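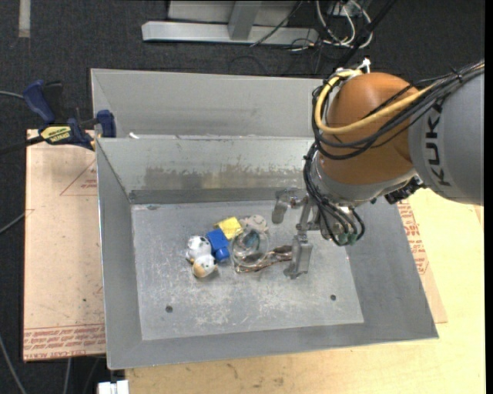
A KUKA arm over a metal bin holding a small cluster of mixed objects, among them a clear round container.

Bin picking is the removal of individual items from a container by a machine, where the items lie in no fixed arrangement. In manufacturing it is used to feed parts to a press or an assembly station. The same problem, with a wider range of objects, occurs in household tidying, parcel handling and the sorting of returned goods. As of October 2024 it is regarded as largely solved for identical rigid parts and only partly solved for mixed contents.

Terminology
Structured picking refers to parts held in trays or racks. In semi-structured picking the parts are stacked with some regularity. Random picking covers everything else. The term cluttered picking is sometimes reserved for bins in which objects of different kinds touch or overlap. Clearing a toy box or a kitchen drawer falls into this last group.

Method
A picking cycle has four stages: sensing, grasp selection, motion planning and verification. Sensing is usually done with a depth camera. Grasp selection may rely on a stored model of the part or on a network trained to rank candidate grasps on objects it has not met before. The planner then looks for a path that keeps the fingers, wrist and cabling clear of the bin walls. Verification is by finger position, by weight or by a second camera view.

Two-finger grippers tolerate irregular shapes but need free space on both sides of an object. Suction cups need access from one side only and perform poorly on fabric, mesh and strongly curved surfaces. Many commercial cells carry both and change tools between picks.

Known difficulties
Transparent and glossy objects return weak or false depth readings. A clear plastic tub may be recorded as a hole, or as whatever lies behind it. Thin items close to the floor of a bin offer little height for the fingers to close on. Objects resting in contact are often segmented as one body, and a grasp aimed at the combined shape tends to lift neither. Items against a wall or in a corner may have no collision-free grasp and must first be pushed toward the centre. Flared walls reduce this problem at the cost of floor space.

Performance
The Treria trial compared a random-picking cell with hand sorting over 2,000 picks of mixed household goods. The cell required human help on 49 occasions, 38 of them involving clear packaging. Its cycle time was 14 seconds, well behind that of a practised worker. The Wokiden and Arnari systems, both sold for warehouse use, are normally restricted to a catalogue of approved items.

Household use
No general-purpose tidying machine is in ordinary domestic use. Laboratory arms are bolted down, work within a marked area and handle a limited set of objects. A home adds changing light, soft furnishings, pets and children, and the machine must also decide where each item belongs. The Lefèvre scale, used in some assessments of domestic automation, treats emptying a container and putting its contents away as separate tasks and grades the second as considerably harder.

See also
Grasp planning
Depth sensing
End effector
Domestic robot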